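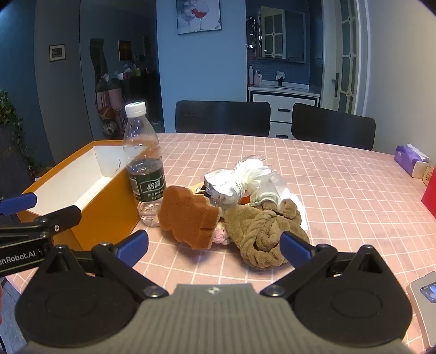
A dining table with a box, a brown sponge, a towel and the other things that collect there.

About Us

Kullthorpe is a home sorting and tidying service for apartments and small houses. We work on the surfaces people use every day: dining tables, kitchen counters, entry shelves and desks. We don't remodel, and we don't sell furniture.

The company started in two rooms on Coutinho Street with one van. We now have a staff of 31 and a second office in Plivotano, which opened in April. Last year we completed 1,538 home visits, and over 2,000 households are on our books.

Most visits begin at the dining table. Water bottles, tissue boxes, plastic bags, foil packets and towels all end up there, and in many homes the table can't be used for meals until they are moved. We sort everything into four groups: keep here, put in another room, wash, and throw out. Small items that stay go into one open box, so they can be lifted off before dinner and set back afterward. Sponges and towels go back to the kitchen or bathroom. Nothing is thrown out until the customer has looked at it.

A standard visit covers one room. Customers get a written list of where each group of items was put. We bring our own boxes and labels, and you can keep up to three boxes at no charge.

We also run Zomurard, a short course for people who would like to do the work themselves. It has four evening sessions, covering tables, closets, kitchen drawers and paper. So far 235 people have finished it.

Visits can be booked by phone or at either office, Monday through Saturday. Evening visits are available in Plivotano only.

Page last updated 3/28/21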